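The Man Who Would Like Your Broken Toy Basket

Chang-ho Jang does not believe in toy boxes. He has a bad word for anything with a lid, and a worse one for the kind of ottoman that opens.

"A toy box is a place where you put things so you can feel guilty about them later," he says, pouring me tea in a mug that says Wemdale Swim Club. "You can't see the bottom. By August there is a banana."

Jang ran the sorting room at Stamilach, the toy exchange on the second floor of the old Oksanen building, until he handed it over and became, in his words, "a guy who comes in anyway." Families bring in what their kids have outgrown and leave with what somebody else's kids have outgrown. There are 144 families on the list now. When he started there were 57, and most of them, he suspects, were hoping to drop off and run.

His one great cause is the mesh tray. Wide, shallow, wire all the way around. He will talk about it for as long as you let him, and I let him for a good while, partly because of the tea.

"Shallow is the whole thing," he says. "A kid is not going to dig. A kid is going to tip it over. So you give them something where they can see the ball from the outside, and maybe they leave your floor alone. Maybe." 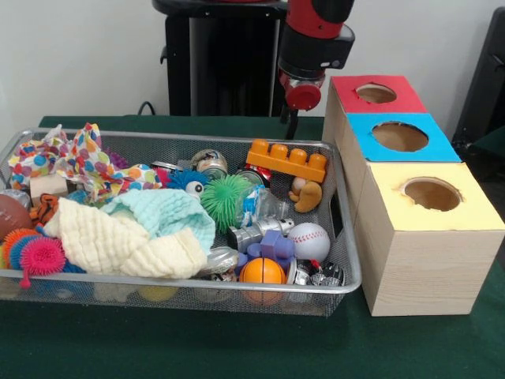
He got the idea at a restaurant supply sale, where he paid too much and went home pleased. Before that, Stamilach used bins from a company called Zorotholm, which came with labels already printed on them. One said CREATIVE. One said ACTIVE. Jang still gets a little pink about it.

"Where does a tiger go? Is a tiger active? We had a meeting about this. Adults, on chairs."

So now there are no categories. A tray gets soft things and hard things together, tigers and footballs and whatever that spiky rubber stuff is that picks up every hair in the county. I ask whether this isn't simply a mess with a rim on it. He considers the question longer than I'd hoped.

"Yes," he says. "But you can carry it."

The part that divides the parents is the knitting. Jang likes some cloth in every tray, bunched up between the toys. Officially this is so the hard things don't clatter. He admits, when pressed, that he also can't bring himself to throw out anything a person knitted, and that people have figured this out. One August he was left a single bag of baby blankets so heavy he had to drag it to the elevator.

"Kids love it, though. They don't want the toy. They want to pull on the blanket and see what falls out. You hand them the toy and they look at you like you're selling insurance."

Then there are the cans. Plenty of trays at Stamilach have had a can in them, and he has had letters. One ran to two pages and used the word "refuse" as a noun.

"My kids had a xylophone, a very nice one," Jang says. "They played with a can. You roll it, it makes a noise, it comes back or it doesn't come back. What else do you want from a toy?" He does check them for sharp edges, he adds, and he would like that in the article. It is in the article.

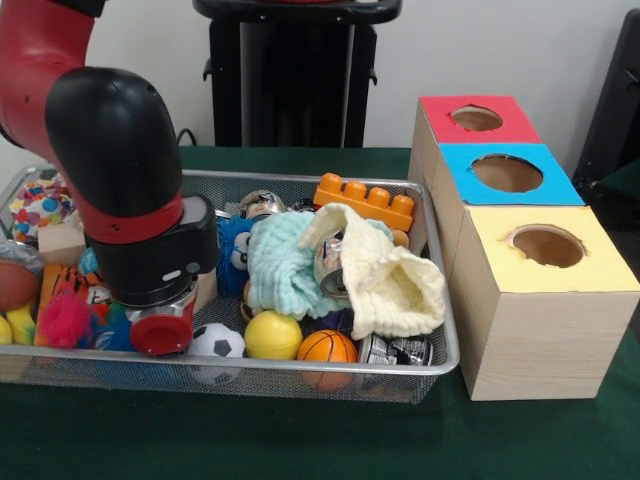
Balls are a sore point of a different kind. Everybody gives balls and hardly anybody takes one home, so they pile up. A count last year, done by a teenager who needed service hours, came to 587. Jang thinks the teenager was padding it. He has been trying to slip one or two into every tray that goes out the door, the way a neighbor with a garden slips you zucchini.

I ask what he'd tell somebody at home with a living room full of the stuff and no patience left. He is reluctant. He says people always want a system, and that he has been married for a long time to a woman who has a system.

"Get one tray," he says finally. "When it's full, it's full. Something goes in, something comes out. And don't sort it at night. At night you get sentimental, and then you're sitting on the rug at eleven o'clock holding half a caterpillar."

Has that happened to him?

"More tea?" he says.

The next exchange day is 17th November, upstairs at the Oksanen building. Bring a bag. Jang asks that you leave the balls at home.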